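Mil maneras de recoger un cable
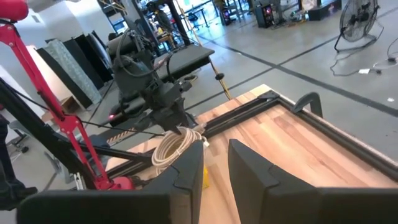

Un rollo de cable claro sobre la mesa de madera, visto desde la muñeca de uno de los brazos.

Llevo dos días en la nave de Hakereo y ya sueño con cables. Vine a escribir sobre robots que aprenden y me encontré con algo bastante más doméstico: gente repitiendo el mismo gesto una y otra vez, con una paciencia que yo no tengo ni para doblar sábanas.

La cosa va así. Una persona guía los brazos, el sistema guarda lo que ven las cámaras y cómo se mueve cada articulación, y al terminar se recoloca todo y se vuelve a empezar. A cada intento lo llaman episodio (yo al principio entendía «episodio» y pensaba en series, qué le voy a hacer). Cuando llegué, la colección que han bautizado como Zalavo tenía 1768 episodios, y el objetivo de cada jornada son 100 más.

¿Y por qué cables? Pues porque son un incordio. Una caja es siempre una caja, pero un cable enrollado cae cada vez de una forma distinta, se engancha, se tapa a sí mismo y encima, a ratos, la propia pinza lo oculta a la cámara de la muñeca. Justo eso quieren que aparezca en los datos – la variedad, los titubeos, incluso algún agarre torpe que luego se corrige.

Me dejaron probar, claro, y fue un desastre. Hice ocho episodios y me aceptaron dos. Los demás se fueron a una carpeta aparte, con una etiqueta que prefiero no reproducir. Lo más difícil es bajar despacio: yo llegaba siempre demasiado pronto a la mesa y cerraba los dedos en el aire, muy convencida.

El plan es entrenar con todo esto un primer modelo en abril y probarlo después en los talleres de Falomley, donde montan cuadros eléctricos y les sobran cables de todos los tamaños. Mientras tanto, a seguir. El último episodio que vi grabar duró menos que mi café, y antes de que me lo acabara ya estaban colocando el rollo para el siguiente.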